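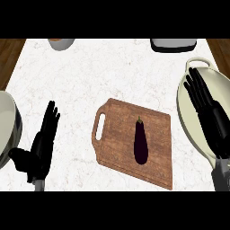

I've been putting off writing about the hand budget, mostly because writing it down makes it real. But the second quote came in from Rieger this morning, and I figure if I have to look at it, so do you.

Some background for anyone who wandered in from the sourdough posts. Malte Harms and I have been trying to get a two-armed setup to do ordinary kitchen chores. So far all of it lives in simulation, where marble countertops are free and I have gone a bit overboard with them. Our test kitchen has a nicer counter than I will ever own. The current task involves one eggplant, a cutting board and a big cream oval dish, with a black five-figure hand on each side.

By five-figure I mean the price, which brings me to the quote.

Rieger wants 37 thousand for a pair of multi-fingered hands. The arms are extra. The wrist adapters are also extra, and so is the cable between the wrist adapter and the arm, which I would have guessed was a fairly central part of the product. Delivery is 43 working days, counted from the day they confirm the order, and confirming the order is apparently its own process with its own form.

Hovport came in at 54 thousand for everything, arms included, but you have to take their mounting table. I don't want their mounting table. I have a table. Annelore Reuter, who holds the purse strings at Nostden and has a gift for the one-line email, wrote back: "Would a gripper do?"

It's a fair question and it ruined my lunch. A plain two-jaw gripper could probably pick up an eggplant. It could maybe push a cutting board around. What I can't see it doing is getting hold of that dish by the loop at the end without a lot of swearing, and the dish is the part I care about. So I spent the afternoon swapping grippers into the simulation, mostly so I could answer her with something better than my feelings.

The plan for now, subject to Annelore: one real hand, one cheap gripper, and a secondhand arm pair from a place in Plemport that's clearing out stock. Malte thinks mixing them is ugly. He's right, but ugly fits under the cap and pretty doesn't. I've also put in a line for spare fingertips and another for replacement crockery — the second one is bigger.

The eggplants are coming out of my own pocket. If the Plemport people ever answer the phone, I'll post the full spreadsheet in August.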